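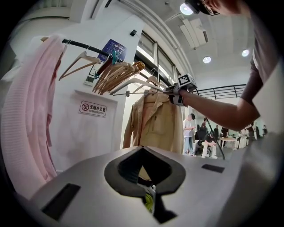
# Camera loan program, August progress report

The grant paid for two Keveo compact camera kits, to be lent free to residents of Brultdale who want to learn photography. We promised to report on whether the cameras are good enough and whether people use them. My view on the first is lukewarm. On the second I'd want more months before claiming much.

## Image quality

Keveo's brochure makes a lot of the low-light performance. I'm not convinced. At ISO 800 the files hold up fine and make a decent letter-size print. Past that the shadows turn blotchy and the camera's own noise reduction smears hair and grass. Borrowers who shoot outdoors by day won't notice. The ones who signed up to photograph evening concerts have, and two of them went back to their phones.

Autofocus is quick on still subjects. On kids and dogs it hunts, and the firmware update that was supposed to cure this made a difference I can't measure.

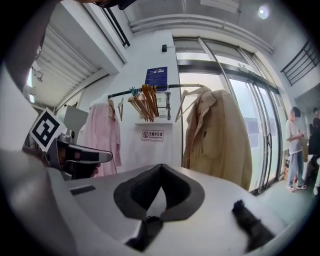
## Batteries and accessories

The battery is rated at 360 shots. We got nearly 200 with the screen at normal brightness, which is how beginners use it. A spare for each kit should have been in the original budget, and I'd ask for that to be fixed first.

The Bollard tripods are the best thing we bought. They're heavy, and borrowers complain about it, but neither has slipped or sagged. The Feng camera straps are another matter. One buckle has already cracked, and I have taken both out of the kits - a dropped camera would cost us far more than a better strap.

## Loans

Both kits have been out most of the time, which sounds better than it is. Several loans were renewals by the same few people. The sign-up sheet doesn't separate new borrowers from repeat ones, so I can't give a fair figure for how many residents we've reached. The form is being changed.
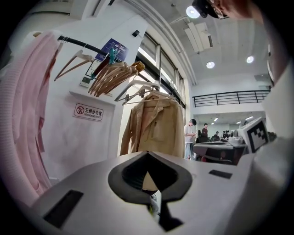
**Should the program buy a third camera this year?**

Wait until the new form has given us a few months of real numbers. If the waiting list is mostly new names, I'd support it, though I would look at other makes before ordering another Keveo.

## Next period

- Buy spare batteries, if the change to the budget is approved
- Replace the straps with a different brand
- Repeat the evening test with noise reduction switched off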